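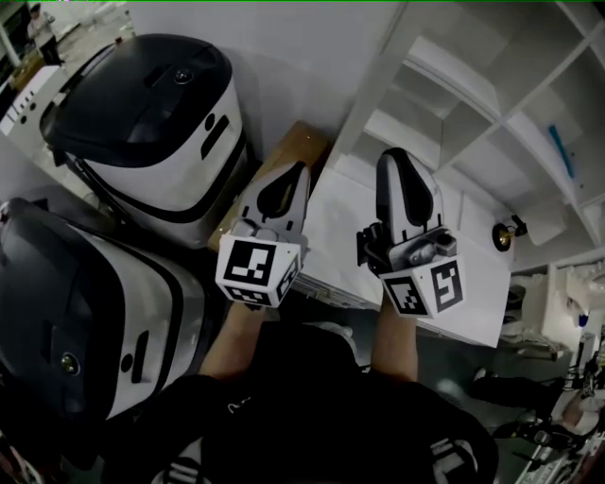
Filed under: Robotics > Tools > Pose tracking

# jerkix-pose

Turns head camera video plus marker cubes into gripper poses. Two cubes, two hands, one output file per take. Part of the Brenus tooling, but runs alone.

Status: works for us. API will move. Last pass over this readme January 4, 2021.

## Install

Python 3.7 or 3.8. 3.9 breaks on our OpenCV pin, haven't looked at why.

 git clone the repo
 pip install -r requirements.txt
 python setup.py develop

No GPU needed. Decoding is the slow part.

## Run

 jerkix track take.mp4 --calib head.yaml --cubes cubes.yaml
 jerkix view take.poses

First call writes take.poses next to the video. Second one scrubs through it with axes drawn on. Look at it before you export. Please.

## Config

cubes.yaml holds marker ids per face, per hand. Left and right must not share an id. The loader checks this now, it didn't before October, so old files may be bad without telling you.

- `edge_mm`: measured edge of the black square, not the cube. Calipers.
- `min_faces`: default 1. Set to 2 if the rotation jitters.
- `max_gap`: longest dropout to fill, in frames. Default 8.
- `tip_offset`: cube center to fingertip, in cube coordinates. Remeasure if you swap fingers or reprint the mount.

## Output

One row per frame per hand:

 frame, hand, x, y, z, qx, qy, qz, qw, n_faces, reproj_err, filled

Camera frame, meters. Quaternion is scalar last. `filled` is 1 when the row was interpolated, drop those for training if you're picky. World frame needs `--headpose`, see the Brenus docs.

## Test set

102 takes, roughly 3,000 frames each. Tabletop and shelf work mostly. 326 dropouts longer than max_gap over the whole set, nearly all on the hand that's turned away. Calibration was redone partway through, so use the head.yaml that's in the same folder as the take and not the top level one.

## Known problems

- One visible face, seen square on: pose flips. The filter catches most of it. Not all.
- Glossy lids and shiny floors can throw reflected markers. Bump `min_area`.
- Motion blur at low shutter. Fix it at the camera, nothing we can do after.
- Cubes close together get their corners mixed when ids are wrong in the config. Looks like a tracking bug, isnt one.
- Viewer crashes on resize under Wayland.
- `--fast` skips corner refinement. Fine for a preview, dont export from it.

## Todo

- gripper width from the two finger tips (half done, branch `width`)
- rolling shutter
- proper tests for the filter, current ones only check it dosen't crash

## Contact

Harish Nishad, or open an issue. Attach the yaml files and a short clip, otherwise I'll just ask for them.

Related repositories

- brenus-headpose
- rultton-calib
- saxena-retarget
- jerkix-viewer (old, merged here)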